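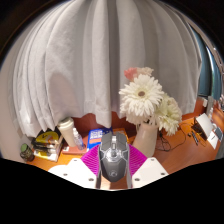

The grey mouse, over the desk by the curtain.

So I'd been in Wemcombe for three winters when the letter came about my aunt's piano, and I should say straight off that I don't play. I can do the first half of one carol and that's my lot. But Auntie Bel had written my name on a sticky label and stuck it under the lid, and a label under the lid is as good as law in my family.

The letter was from a Mr Coetzee, who had bought her house and very much wanted his front room back. He gave me until the end of January. I rang him up to ask how heavy it was and he said, "Heavy," and then, after a bit of breathing, "It has a smell as well."

I rang Pravesh Buthelezi, because he has a van and can't say no to anything with wheels under it. He came on the Saturday with four straps and a duvet, and off we went, singing most of the way (he sings, I hum). Mr Coetzee opened the door in his slippers. He'd already moved the sofa into the hall to make room for us, so we had to climb over the sofa to get to the piano, and I've never been so polite to anyone in my life.

It was smaller than I remembered! I'd been seven, I suppose. I lifted the lid and there was my name in her spiky capitals, and next to it another label, older, gone brown, with somebody else's name crossed out. DENNIS. We don't have a Dennis. I asked Mum on the phone that night and she went quiet and then asked if I was eating properly.

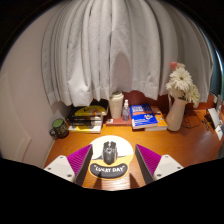 Dennis bothered me for weeks. I'd sit down after supper meaning to write to my cousins about him, and I'd get as far as "Do you happen to know" and then go and look at the piano instead. I wanted a proper place to write, one of those orangey-brown wooden desks with a long pale curtain behind it and a plain wall to the side, where a person might finish a letter. What I had was the ironing board. I wrote it on that in the end, all 54 lines of it, and posted it before I could read it back.

Only one cousin answered. She said Dennis tuned pianos, that he'd come to Auntie Bel's every spring and stay for his tea, and that one spring he stayed for nine days and my grandfather drove over and shouted in the garden. After that the piano was never tuned again. She said I'd have heard it for myself.

I had, too. The D above the middle has a wobble in it, like someone laughing with their mouth shut. Pravesh knew a man who'd put it right for a fair price, and he even wrote the number on the back of a parking ticket for me. It's still on the fridge. I've learnt the second half of the carol now, and it's got that D in it eleven times.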